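Plestow A5 Notebook, Lay-Flat, Dotted
Home > Paper > Notebooks > A5

In stock - ships from our Colerow shop

Pages: 192, numbered
Paper: Flamel 90 gsm, ivory
Ruling: 5 mm dot grid
Binding: thread-sewn, lay-flat
Cover: cloth over board, in Slate, Moss or Brick
Extras: one ribbon, back pocket, index at the front

I've been selling paper for 12 years and I still get silly about a good notebook, so bear with me, this page is longer than it needs to be. If you just want to buy the thing, the cover colors are up at the top and the button is next to them. Off you go!

Still with me? Okay. The Plestow is the notebook I carry myself. I started with the Brick one because it was the only color we had left in the stockroom, and I've now filled 4 of them - shop orders, grocery lists, a very bad drawing of my sister's dog, the plan for the back garden that I still haven't dug. They all got tossed in a bag with my keys and my lunch and the spines are fine. The corners go soft and a bit pale after a few months, which I like and my husband doesn't.

The paper

It's the Flamel ivory stock, and that's most of what you're paying for. It has a tiny bit of tooth, so a pencil grabs it nicely, but a fountain pen won't scratch or catch. I use a medium nib with a fairly wet blue-black ink and I get no feathering and only a faint shadow on the back of the page. Broad nibs are another story. You'll see some ghosting, and if you stop and think with the nib resting on the paper (guilty) you might get a dot coming through.

Dry time is on the slow side. Give fountain pen ink 8 seconds or so before you close the book, and if you're left-handed, maybe go for a gel pen or something quick-drying. Hiếu Từ, who runs our Saturday lettering class, is left-handed and swears by plain old ballpoint in his.

Alcohol markers will go straight through. Please don't write to me about alcohol markers! If that's your thing, the Lui sketchbook has much heavier paper and you'll be a lot happier with it. It's also got fewer pages and it doesn't fit in a coat pocket, so there's the trade.

The binding

Every section is sewn and then glued, and the book opens flat anywhere, first page to last. It'll be a little stiff when it's new. Put it on a table, open it in the middle and run your thumb gently down the fold, then do the same a few pages in from each end. After that it stays put by itself and you get both hands back.

The ribbon is a bit short, I'll admit. It pokes out of the bottom by the width of a finger and the end frays if you fiddle with it. A dab of clear nail polish sorts that out. I've asked Plestow for a longer one and they said they'd think about it, and they've been thinking about it for a good while now. 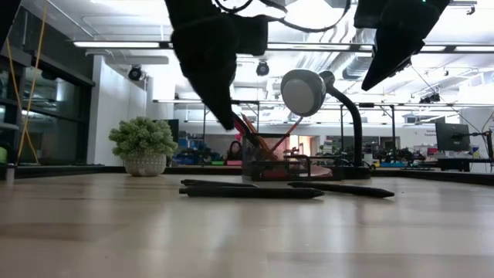 The dots are a soft gray, lighter than on the older version of this book, and they pretty much vanish once you've written over them. If you found the old ones too dark, try again. If you liked them dark, I still have a few of the old Moss covers behind the counter, so drop me a line before you order and I'll put one aside.

What people ask me

Does it come in lined? Not yet. Plestow tells me lined and plain are coming in December, in Slate only to begin with.

Can you stamp initials on the cover? Yes, up to three letters, in gold or blind (no color, just the dent). It adds two working days and stamped books can't come back, so double-check the order of the letters.

Will a pen loop fit? The stick-on kind does, inside the back cover. Put it above the pocket or it'll pull on the flap.

Is it refillable? No, it's a bound book. We do have covers that slip over it if you'd like something sturdier.

How many do they make? Plestow does them in runs of around 2,000, split over the three colors, and Brick always goes first. If your color shows as sold out, leave your email and you'll get one message from me when it's back, and that's all I'll use it for.

Shipping and returns

Orders in before 2 p.m. go out the same day, in a stiff card mailer. Unused books can come back within 30 days, just keep the paper band on.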